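3.2 Materials: two-part boxes and how they get put down

Most of the packaging in our set is the two-part kind. A lid or upper shell, a tray, no hinge. Pens, small tools, watches, cutlery, that sort of thing comes in them, and people keep them long after whatever was inside is lost. We wanted containers where closing is a separate job from opening and where both halves can end up anywhere on the table. Hinged cases were tried in March and dropped. Too easy to shut, the hinge does the lining up for you.

Boxes came from three places: a discount stationer (the Kiltley shop), leftover stock from Skarkard, and whatever the authors had in drawers at home. Five box types were kept. Type A is plain card, Type B is card with a printed sleeve, Type C is the black rectangular case with a lined tray, Types D and E are tins. Brand marks were ignored in sorting. We did not control for age of the box, and a couple of the card ones had soft corners by the end, which matters more than we expected, see 3.4.

3.3 Table and layouts

Every layout was set out on a bare table with a matte top. We wanted low glare and no pattern. An earlier pilot used a kitchen bench with speckled laminate and the coders complained, fairly, that dark crumbs of pattern got mistaken for bits of packaging. No cloth, no mat. Boxes were placed by hand from a printed card giving rough position and angle of each half, and the cards were shuffled between sessions. Total of 500 layouts across the five types, though not evenly split. Type C got more than its share, it being the one people found hardest to describe in the pilot.

Layouts were coded on four things: whether the halves touch or sit apart, the angle between their long sides, which way up each half is, and whether the inside is showing. The last one sounds trivial and isn't. A box with the lining in view reads as "open" to nearly everyone even when the lid is right beside it. With the lining hidden, coders split, some calling it closed, some calling it two seperate objects. We kept "open" for any layout where the tray cavity is in view and left it at that.

Angle was the messy one. Square to each other is easy. Slightly off square is where agreement drops, and slightly off square is how people really put things down. Someone takes the lid off with one hand, sets it aside without looking, and it lands on a diagonal. The tray tends to stay squarer as it's the half with the stuff in it and gets handled with more care. We saw this in the pilot kitchens and copied it into the cards: the lid is the crooked half in most of our layouts, tray closer to straight.

Figure 4 has a Type C layout of this sort, lid half on the diagonal with its pale insert showing and the open tray just below and to the right, white foam lining up. 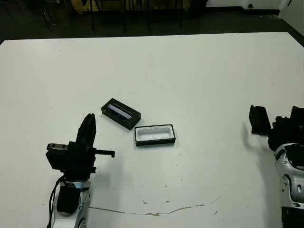 Coders worked from a short sheet we call the Vurnora form, after the room it was written in. Form asks for the two halves first and only then for the box as a whole. Order matters here. When asked about the whole box first, coders tended to fill in the halves to match, e.g. a box judged "nearly closed" got a smaller angle than the one on the card. Kwak scoring was then applied to the pairs, with ties broken toward the larger angle. Layouts that two coders could not settle went to a third and, if still stuck, were left out of the angle analysis but kept in for the open/closed one.

Inserts caused some trouble. A few boxes have a strip or pad in the lid as well as the lining in the tray, so there are two light areas and coders sometimes took the wrong one for the cavity. We added a line to the form ("the tray is the deeper half") and re-did the Type C sheets from the start. Earlier sheets for that type are not used anywhere in this paper.

3.4 Wear and other limits

Card corners soften with handling. A soft-cornered lid sits a touch higher on one side and throws a wider shadow, and that shadow got coded as a gap in some 5 layouts before we caught it. Those were recoded. Tins don't have the problem but they do slide, so for Types D and E the angle on the card and the angle on the table may differ by a bit. We did not measure how much. Contents were left out entirely; every box was set out with nothing put in it, so the results say nothing on how people arrange a full tray, or on what they do with loose tissue, silica packets or instruction slips. Colour was not varied within a type either. Both are left for later work.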